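Journals > Bulk Handling Studies > Articles > Section 4

Search this journal Advanced search Go

4. Flow of damp sand from a vibrating trough feeder

4.1 Background to the trials

Anyone who has stood under a sand hopper in the rainy season will know the feeling of waiting for material that simply will not come down. We started this work at the Lindsay plant with that very ordinary frustration in mind, and it seems only fair to say that the operators there taught us a good deal before we had taken a single reading. Maximiliano Cantero had kept a notebook of every blockage on the Tolleo line (in pencil, and with some strong opinions in the margins), and it was his notes that pointed us toward the angle of the trough as the thing to look at first.

The feeder was a Fustus unit with two vibrating motors bolted beneath the pan, their weights adjustable by hand. Sand reached it from a square hopper with a sliding gate. We changed the slope of the pan, the setting of the weights and the moisture of the sand, one at a time, and logged 2,583 discharges in all. Each one was timed from the opening of the gate until the receiving bin had taken its full 300 kg.

4.2 What we found

Dry sand behaved very much as the older handbooks promise, and we won't dwell on it. Damp sand was another story. At the gentlest slope it tended to creep along the pan in a thick mat and then fall in lumps, so that the bin filled in fits and starts. Steepening the pan helped up to a point, after which the mat slid as one piece and the motors had very little say in the matter. The steadiest discharge came at a middling slope with the weights set well apart, and it stayed steady for up to 23 minutes before sand began to build up in the corners again.

Mi-kyung Seol repeated the middle settings in July, using sand from the Tokeck pit, whose grains are noticeably rounder. Her discharge times were shorter throughout, though the ranking of the settings did not change, and we were very glad to see it.

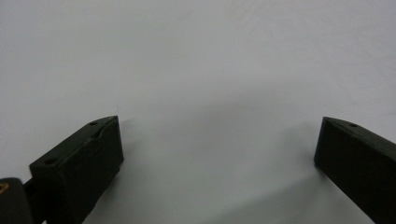

Figure 4. Gripper fingers, spread wide, against a pale background.

4.3 Limits of the trials

We worked with one hopper shape only, and we would be cautious about carrying these settings over to a round outlet, where the sand meets the pan quite differently. We also made no attempt to measure wear on the pan liner, much as the maintenance crew would have liked us to. A longer campaign with clay-bonded sand is being planned, and the same logging sheets will be used for it.

Contact the editors | Copyright the authors | Back to top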